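Fixing dropped grasps on foil packs

Most advice for this fault says to lower the confidence threshold and retrain. I doubt it. We tried that on the Dundo cell in April, and the policy went on closing on air beside blister packs, with more conviction than before.

Start with the logs, not the model. Pull every failed grasp and sort by object. Ours had 192 failures on file, and the vendor summary called them "random slip." Sort them yourself before you believe that.

Step 1. Replay the failures at quarter speed and note where the fingers were when they closed. A slip starts with contact. If the pads never touched the pack, stop adjusting grip force.

Step 2. Go back to the hand-held demonstrations and look at the foil itself. Crumpled foil throws highlights, and a depth estimate can fall apart on them.
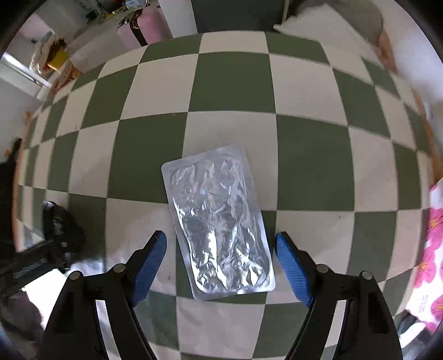
Photo: Yiran Hao / Gremgate

One half of the foil is much more mirror-like than the other, and a patterned cloth gives the matcher plenty of repeated squares to latch onto. Swap in a plain matte cover and run 40 trials. Change nothing else.

Step 3. Put the checkered cloth back and turn the lamp away. Run the same trials again. If only one change helps, you have your suspect. If both help a little, be wary and repeat.

Step 4. Cap the closing speed before anyone reaches in to reset a pack. Evik's default is too fast for my taste, and a missed grasp gives no warning. Use the stop button, wait 2 seconds, then reach.

Retrain last, if at all.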